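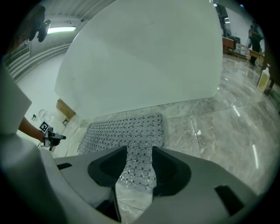 Are machines ready for chores yet? (shop and home)

plevia_pete
I run a small frame shop and I'm tired of sweeping, moving mats and wiping floors at closing. Has anyone here got a machine doing any of that reliably? I don't mean a robot vacuum, I have one and it stops at the rubber mat by the door.

dravby32
Not yet. Two-finger grippers are good on boxes and bottles. A floor mat is a different job. It's floppy, it lies flat, and there is nothing to grab until you get an edge up. On a polished floor it slides away when you push it.

corner_bench
Disagree. Put a person's hand on the gripper and it can lift a mat fine, so the hardware is there. What's missing is the control.

dravby32
A person can feel it slip and change the angle. You can't just call that "control" and say the rest is solved.

zemusfan
We tried an arm at work for 3 weeks, putting parts in bins. It did well until someone moved the bins. Then it needed setting up again - 2 hours with a Phillips screwdriver and a laptop.

corner_bench
Sounds like a bad mount to me.

zemusfan
The mount was fine. The bins were on wheels.

plevia_pete
So what would you buy today?

mopbucket7
A floor scrubber and hooks for the mats. I hang mine up at closing, run the scrubber and put them back in the morning. Takes me 7 minutes.

corner_bench
That's still you doing the mats.

mopbucket7
Yes. I'm cheaper than the arm.

plevia_pete
OK, looking at scrubbers. Does yours get under a low bench?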